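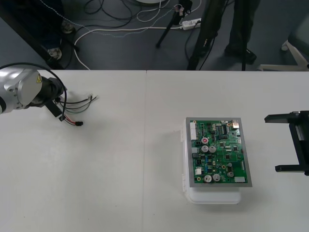
Board on its box, leads still to plug in

wirebender7
Month two with the Grameck wiring kit on our two-armed machine and I'm still grinning! You get finger sets, a plug library and 6 hours of remote help. Marcelle Mallet from their support desk walked me through teaching the first connector in one afternoon. Anyone else running it?

Fanni Nyitrai
We trialed it at Flillivcombe in April. Great fun, but 900 a month is steep for a small shop. Evix sells plain fingers for 183 and you write the rest yourself.

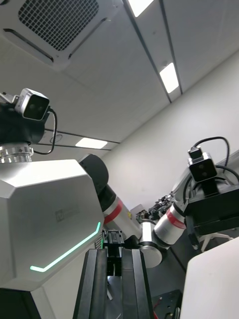 Grippers & End Effectors > Kits and Rentals

wirebender7
Sure, if you have somebody to write the rest (I don't). The library is the part I'd pay for again.

solderpaw
Disagree on the library. Loose stripped leads flop everywhere and no library fixes that. Nice with proper plugs, though.
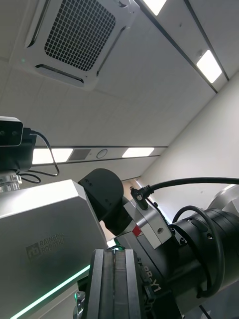

RB-Y1, looking up past the wrist

Fanni Nyitrai
Is that the Rainbow one? How are you keeping the camera cables clear of the elbows? Ours snagged on day one.

wirebender7
Yep, RB-Y1. Big slack loops, and I cap the elbow travel in software. Bundles are harder, I'll give solderpaw that. Ring terminals swing like crazy on a long lead.

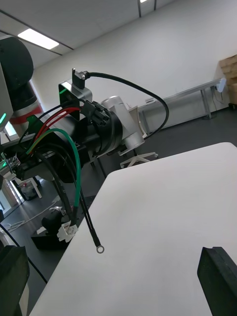

Re: Long leads and ring terminals

solderpaw
Clip them together 7 cm from the end. Brandão makes a soft clip that fingers can grab. Still wouldn't pay 900.

wirebender7
Ooh, ordering some tonight. Will post how it goes with the green one, it's the worst of the lot!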